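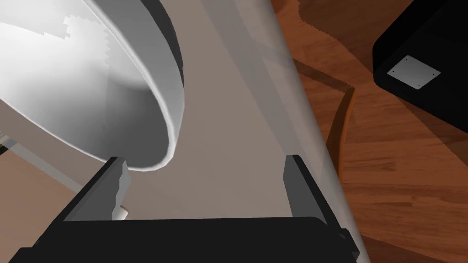
Ticket 713
Queue: Automation / dish return line
Site: Tondside staff restaurant
Opened by: Yu-ting Yau, kitchen operations
Assigned to: Chih-ming Peng, Zilliton integration
Priority: 2
Status: Resolved, one item carried over

Summary
Gripper stops above the bowl and raises "no approach path" when a glass stands next to it. The operator has to clear the table by hand and restart the cycle. Reproduces in the simulator with the current release.

Original report
Since the May update the arm refuses bowls at the sorting table if there is a tall glass within a hand's width. It moves over, opens, waits, then goes back to home and the amber light comes on. Plates and cups are fine. On the lunch shift we had 5 of these stops before 12:30. Each one means the person at the rinse station takes off their gloves, walks around, moves the bowl, presses reset and walks back. The line behind them backs up. Before the update it would take the bowl and sometimes knock the glass. We do not want that back either.

Log

08:40 Peng
Pulled the controller logs from Tondside. 269 bowl picks attempted over the period supplied. All stops have the same code and the same planner state: fingers open, target found, no collision-free approach. Gripper hardware reports no fault. Force sensor zero is within limits.

09:15 Peng
Loaded the bowl-and-glass layout in the simulator. Fault reproduced on the first run. Wrist camera view attached.

10:05 Peng
Compared collision settings between the old and new release. The clearance margin for transparent objects was raised in the update. The margin is applied as a cylinder for the full height of the workspace, not the height of the glass. With the bowl rim on one side and the padded cylinder on the other, the planner has nowhere to put the right finger.

10:20 Yau
Can you send the old setting back for lunch? We are one short at rinse today.

10:32 Peng
Not recommended. The old margin is what allowed the contact with glassware. Workaround for today: have diners put glasses in the rack before the bowl goes on the table. If that cannot be enforced, switch the cell to plates only and sort bowls by hand.

10:41 Yau
Switched to plates only. Please note for the record that plates only puts the bowls back on one person. That job was dropped from the roster when the cell was installed, so it comes out of somebody's break cover.

11:50 Peng
Noted and added to the impact field. Changed the margin so that its height follows the detected object plus a fixed allowance. Side clearance left as in the new release. Also allowed the planner to rotate the wrist before giving up. Limit on planning time is 600 ms, unchanged.

13:25 Peng
Simulator batch run with mixed bowls and glasses. No planner stops, no glass contacts. Build passed to Itport for signing.

14:10 Peng
Signed build installed at Tondside with the cell locked out. Yau present. Test picks done with the line stopped. Released to production at reduced speed.

15:30 Yau
No amber light in the afternoon service. It is slower over the bowls because it turns its wrist first. Rinse can keep up. Staff asked whether they still need to stay outside the yellow line during the turn. I told them yes.

15:38 Peng
Correct. The safety zone has not changed.

Root cause
Height of the clearance volume for transparent objects was unbounded. Release testing used single objects on the table and did not include a bowl next to a glass.

Actions
Mixed-object layouts added to the release test set. Owner: Peng.
Reset button for the sorting cell to be duplicated at the rinse station, so that a stop can be cleared after a visual check without walking around the line. Quote requested from Chuang. Owner: Yau.
Roster to keep a named fallback person for hand sorting on each shift. Owner: Yau.

Carried over
Return to full speed. To be reviewed after the next full week of logs. Do not change the speed setting locally.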